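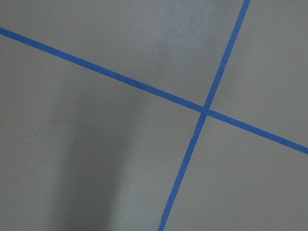 Stullell Youth Dance Program
Progress report to the Hulto Fund
05/05/2018

Dear Barbara Sadowski,

We are halfway through the grant and I have so much to tell you! The spring term has gone better than I dared to hope when we sent in the application, and the kids are already asking what we are doing next year.

Classes

Both groups are running every week. The younger ones work with Špela Georgiou, who has them making up their own short dances (one is all about a bus that never comes, and I could watch it every day). The teens are with Damian Witkowska and have moved from warm-ups and basic steps to a full piece set to live drumming. Damian wanted two more rehearsals before showing it to parents, so we pushed the open evening back and it was worth the wait.

We had a slow start with the teens. Our first flyer went out during exam weeks and hardly anyone signed up. Sang Lý went into the school at lunchtime instead and taught a few steps in the cafeteria, and after that the group filled up.

Money

Of the $2000 for this period, most has gone on teacher hours, as planned. We set aside $600 for costumes and have not touched it yet. Eugeniusz Wasilewska is sewing the first samples from donated fabric, and if those hold up we would like to move part of the costume money to bus passes. Two families have told us that getting home after the late class is hard. Please let me know if you need a formal request for that change.

Still to do

The sound system needs a new cable and maybe a new amp. The Jakubowski hall has offered us their stage for the July show, and we are waiting on the signed form. I also owe you the parent survey, which is out now and coming back with lovely comments and a few fair complaints about parking.

Please come in July if you can! The teens would love to meet you, and the bus dance will be on the program.

With many thanks,
Sang Lý and everyone at Stullell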